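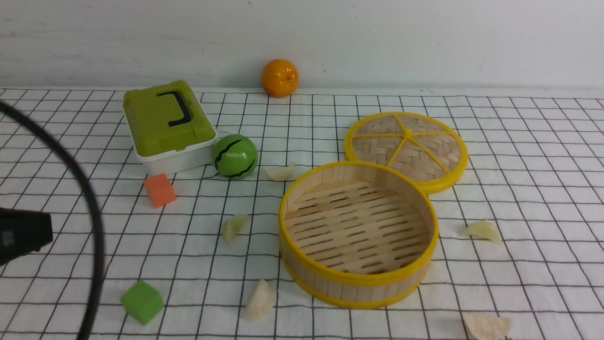

The requester replied at 9:14: we have 92 runs of this job logged and I still can't tell the kitchen group whether a machine can load a steamer or only move things across a table. Please don't close this again until somebody answers that.

Print this ticket | E-mail this ticket

Status: Reopened, February 8, 2021
Product: Plelanum task controller
Site: Plodine test kitchen

Problem as reported: task "dumplings to steamer" ends with code 7 (piece not confirmed). Pieces are pale and small, and their shape is uneven. Box, ball, cubes and orange are to be left alone.

Log

1. Restarted controller. No change.

2. Raised the grip timeout from 1,000 to 2,000 ms. Code 7 comes up less often. It still comes up on pieces close to the basket rim, where the fingers have little room.

3. Asked Hellström for the older grip profile. They sent it the same afternoon. Loaded it and got worse results, so went back to the current one.

4. Changed the done check. It was looking for a clear table, which is wrong for this job – the other objects stay out. It now looks for all six pieces on the basket floor. 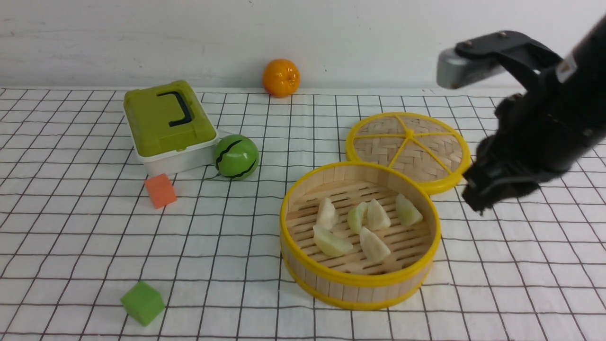
Porison Field Support – Household Tasks Group

Six in the basket, lid still on the cloth. Under the new check that counts as done. Putting the lid on is a separate task and has not been written yet.

To the requester's question: loading, yes, with a person nearby to clear a code 7. We would not tell a kitchen it can be left alone. Real dough sticks and tears, and nothing in this log covers that. Please open a new ticket for the lid.

Ticket stays open until the rim problem is fixed.

Filed under: Home & Kitchen Automation > Pick and Place

Related tickets
Code 7 after controller update
Grip timeout resets to default overnight
Folding towels: second fold not detected
Request: lid placement for round containers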